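4. Recording your door examples

By now the simulator is running and you've picked the Fatdale apartment from the scene list. I like to start people on the bedroom door – it's a nice big target and you'll learn the arm controls fast!

4.1 Open the head view and let it load fully. The room will look tilted. Leave it that way, as the learner trains on exactly this view.

4.2 Bring the right gripper up to the handle, slowly, and press Record before you get there. I want the approach in every example.
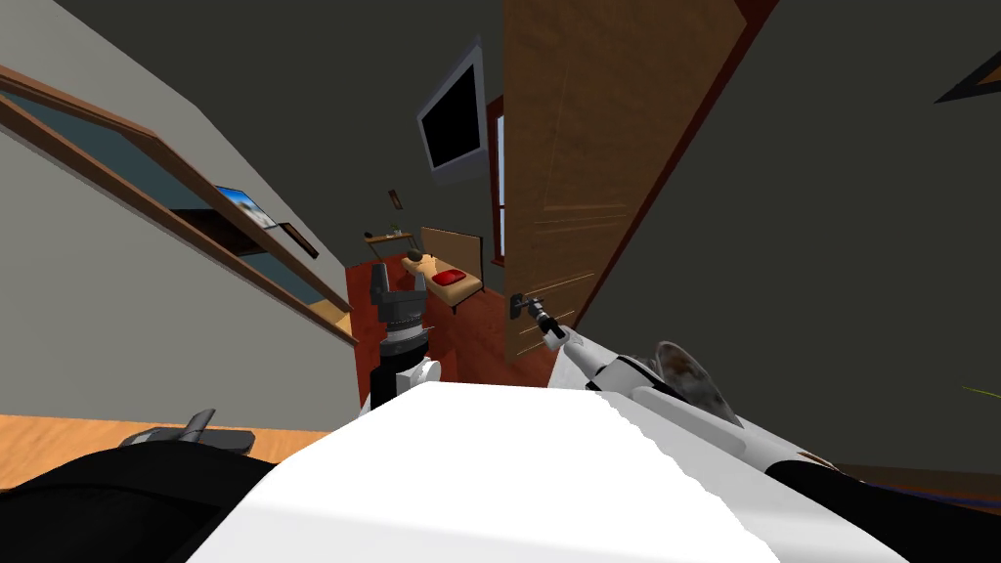 Figure 7. Right gripper at the door handle, head view.

4.3 Close the fingers, press down on the lever, then move the arm and body together. Small moves! If the gripper slips, keep recording and try again (I keep plenty of my own fumbles in the Pruno set).

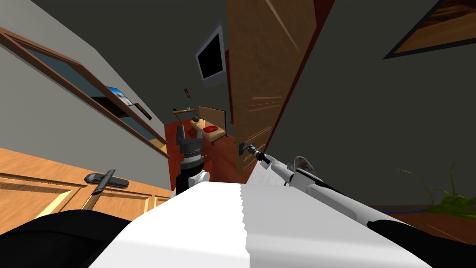
Meseck wrote in to say that fumbles are fine up to a point, but that past 900 frames an episode should be thrown out and done over.

I've since made that the default cutoff. You can change it under Limits.

4.4 Keep your grip until you're happy with how far the door has swung. 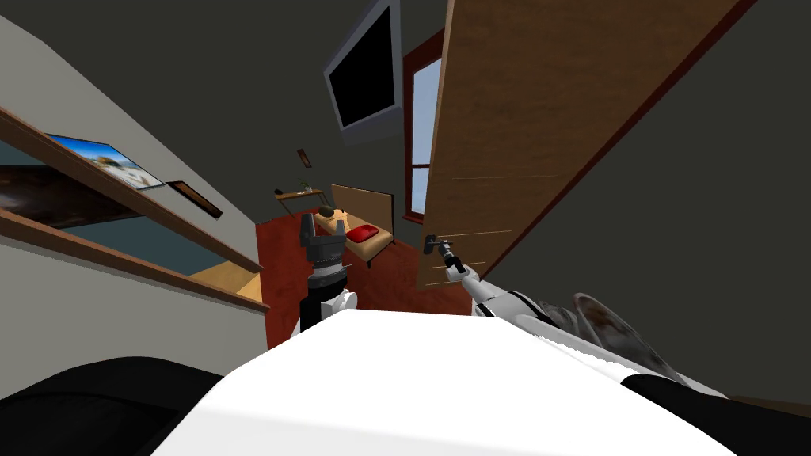
Then open the fingers and back the arm away before you press Stop. Stopping with the gripper still closed teaches the learner to hang on forever.

Note: the left arm has no job in this task. Park it and leave it parked.

4.5 Tag the episode "good", "messy" or "toss".
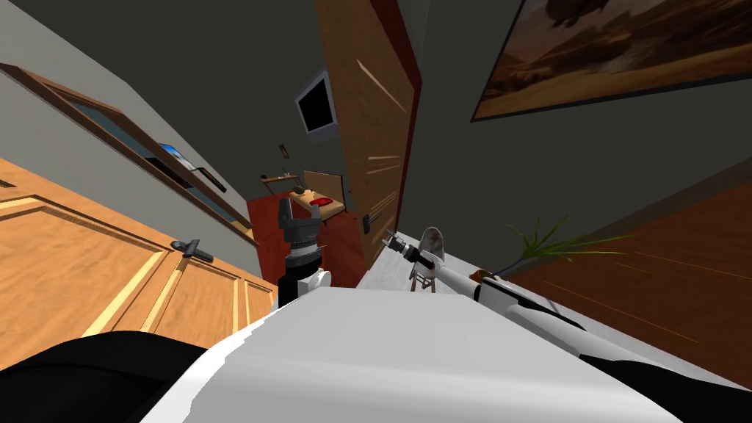
Caution: tags can't be edited after upload. I mislabeled 176 episodes in October and had to record them all over again.

4.6 Repeat until the counter reads 2,000, then go to section 5.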